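Ludis to Plan Purchase of Automated Drink Stations for Counter Service

Ludis has approved planning funds for automated drink stations at its juice and tea counters, the company announced in December 2021. The decision follows a review of counter work that began in September and covered two of its locations, Ornton and Nordin.

The planning budget is set at $135,000. It will pay for site surveys, electrical work at the first location, staff training and a deposit on four stations. The stations themselves will be bought under a separate capital request, which the company expects to submit once vendor terms have been settled.

According to the review, the greater part of the time spent on a fruit drink order goes to small manual steps at the counter. Cups are taken down, marked with the order, filled and passed across, often in a space shared with fruit displays, packaging and supplies. The report recommends that any equipment purchased fit within existing counters and leave room for an employee to work at the same time.

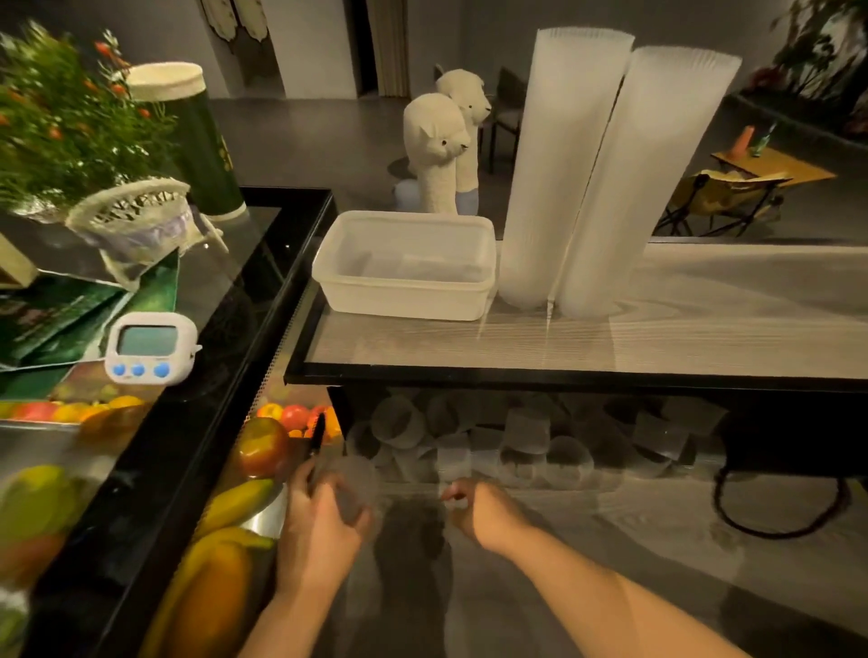
Ludis has asked vendors to price cup handling and order marking as separate items. The review found that full systems, which also cut and blend fruit, would require a larger footprint than either counter can provide without the loss of display space. Fruit preparation will remain a manual task under the current plan.

Vendors must also state the yearly cost of service, the price of replacement grippers and the expected time to clean each unit at closing. Proposals that list only a purchase price will be returned. The company noted that an earlier estimate, prepared under the project name Ininden, did not include maintenance and could not be used for budgeting.

Each station is to be depreciated over seven years. Leasing remains under consideration for the Nordin location, where the current property agreement limits permanent changes to the counter.

Ornton will receive the first two stations if the capital request is approved. The remaining units would be placed at Nordin after a trial period, the length of which has yet to be decided. Staffing levels at both locations will stay the same during the trial, and counter employees will receive paid training before any equipment is placed in service.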